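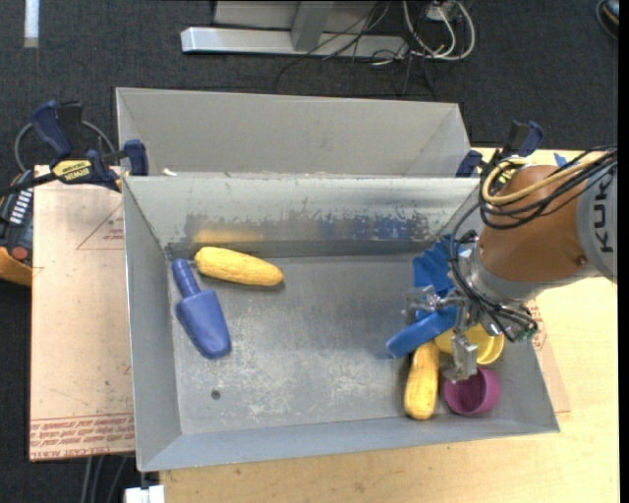
A yellow toy ear of corn and a blue-violet scoop in a scuffed metal bin.

How to Sort Out a Toy Box That Has Gotten Away From You

Saturday, November 28, 2020

We had a quiet Thanksgiving at our place in Pastuncombe this year, and on Friday, with leftover pie for breakfast and rain at the windows, I finally went after the play food. If you have small children (or had them once, and still have their things) you know the sort of pile I mean. Ours had spread into three rooms and the bottom of the coat closet, and I had been stepping over a plastic fried egg since summer. I've done this job enough times by now that I have a way of going about it, so I thought I'd write it down.

What you'll need

A clear stretch of floor, an old bedsheet, two tubs or bins, a dishpan, mild dish soap, a soft toothbrush, and a couple of bath towels you don't mind getting grubby. I also like to have a roll of masking tape and a marker.

Step 1. Bring it all to one spot

Spread the sheet on the floor and empty everything onto it. Check under the couch cushions, in the car, in the bathtub, and in the pockets of any dress-up clothes. It's tempting to start sorting as you go, but do try to wait until the whole lot is in front of you. You can't tell which tea set is missing its lid while half of it is still in the hallway!

Step 2. Make your first split

Keep one bin for things that are staying and one for things that are leaving. Go quickly. Cracked plastic with a sharp edge goes straight in the trash, and so does anything that was chewed by the dog. I give myself one small shoebox for pieces I can't decide about, and when the shoebox is full I have to make up my mind.

Step 3. Check the batteries

Cash registers, toy phones and singing teapots all get opened up. If you find white crust inside, put on rubber gloves, take the batteries out, and dab the contacts with a cotton swab and a little white vinegar. Let the compartment dry overnight with the door off. Set the old batteries aside for your local drop-off.

Step 4. Wash the plain plastic

Fill the dishpan with warm water and a squirt of soap, and wash in small batches. The toothbrush is wonderful for anything bumpy, such as berries and waffles. Squeeze out anything hollow and lay it hole side down on a towel, and then leave it alone for a full day. Wooden pieces shouldn't soak at all; wipe them with a damp cloth and dry them right away.

Step 5. Put it back by how it gets played with

I used to sort by type, fruit with fruit and pans with pans, and it lasted until lunch. These days I sort by game. The store things live together, the picnic things live together, and so do the sandbox things. Write the name of the game on masking tape and stick it on the front of the bin. For children who aren't reading yet, a little drawing does just as well, even if your drawing is as bad as mine.

Step 6. Send the rest along

Nomwood, our resale shop, takes complete sets in a clear zip bag with the pieces listed on a card. Yours may have its own rules, so call before you load up the car. Odd pieces in good shape are often welcome at a preschool.

I go through the bins again every spring, and it takes me 2 hours if I don't stop to play store.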